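Nernwood library to open on Sundays through the winter

Readers in Nernwood who have been asking for years, and asking very nicely, will finally get their wish: the town library on Singhal Street is going to open its doors on Sunday afternoons, beginning the first weekend of next month and carrying on until spring.

The doors will open at noon and close at 5 p.m., with the children's room and the reading room both in use and the big radiators turned up well ahead of time. The trial was paid for by the Dullunance Fund, and by a book sale in July that cleared the basement of 310 hardbacks -- cookbooks went first, as they always do.

A survey left at the front desk had plenty to say on the matter. Families wanted somewhere warm to go after lunch, and shift workers at the Grorkness mill pointed out, quite fairly, that Sunday is the only day many of them have free. 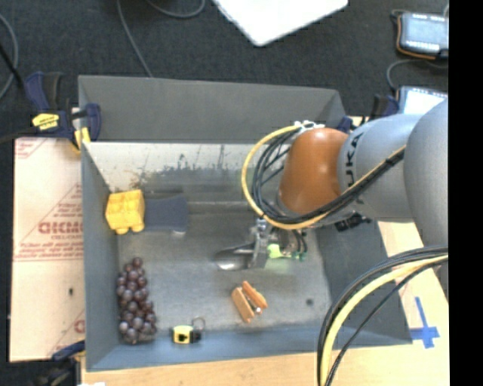

NERNWOOD, 20 Nov 2018 -- Story time will be held at 3 p.m. each Sunday, with room for 17 children, so parents may want to put a name down early. The number 36 bus stops right outside, and parking behind the building is free all day. Books can be returned at the desk or through the slot by the side door, just as they can during the week.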